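Minutes of the Stornel House Users' Meeting
August 2021
Back room, ground floor

Present: four members of the users' group. Apologies had been received from the sewing class and from the Skukska office upstairs.

1. Minutes of the April meeting

Agreed, with one correction. The minutes said the meeting had "welcomed" the storage plan. The member who keeps the minutes was asked to change this to "heard". Changed.

2. Storage plan for the back room

The plan, drawn up by Amidari after their visit in April, proposes that small supplies should leave the tall cupboard and go into drawer organizers kept on the tables. Amidari say this will save users time. The meeting asked how much time, and how it had been measured. The plan doesn't say. It was noted that the cupboard is six steps from the table.

One member said the trouble has always been people not putting things back, and that a drawer gives them a second place not to put things back into. Another thought this unfair and said the organizer on trial had at least kept the drawing pins off the floor. The first member replied that the drawing pins had been on the floor last week. No one could say which group had used the room.

The quotation for a full set is £124 before delivery. The meeting was not willing to approve this on the strength of a leaflet. Delivery is described as "competitive", and a figure is to be asked for.

Agreed: trial to carry on until the next meeting with the organizer already in the room. No further units to be bought. Amidari to be asked for a price with delivery included, in writing.

3. Blue table

Two complaints had been received. The first was that the table is too near the brick wall for anyone to sit on that side. The second, from a different group, was that it had been moved away from the wall and things were rolling off the back. The meeting felt it could not satisfy both and left the table where it is.

A suggestion that the floor be marked with tape was not supported. Tape was tried in the front room and most of it came up on people's shoes.

It was pointed out that the hire form says the table top should be left clear at the end of each session – and that the storage plan wants an organizer standing on it at all times. The wording will have to change if the plan goes ahead. Left until it does.

4. Brick wall

The Xiong report on the walls recommends sealing the brick to stop dust. Several present doubted there was any dust. The member who opens up in the mornings said she wipes the table daily and gets crumbs. The report was paid for by the landlord and the group is under no duty to act on it. Noted, no action.

5. Glass containers

It was asked whether glass should be kept in a room used by the under-fives. The reply was that plastic ones had gone cloudy and people could not see what was in them. The questioner did not think this answered the point, and asked for that to be recorded.

Agreed: glass to go to the back of the table or into the cupboard when the under-fives are in. A notice to be put up, although the last two notices were taken down by persons unknown.

6. Any other business

The key to the side door is stiff again. The landlord has been told before and will be told again.

A request for a second kettle was refused. The present one is rarely filled by the people who complain about it. 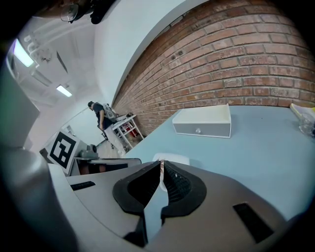

Next meeting to be fixed once the sewing class has its autumn times. Anyone wanting an item on the agenda should put it in writing and leave it in the group's tray, with a name on it this time. The storage plan will come first, so that it is not talked about for forty minutes at the end. The meeting closed at ten past nine.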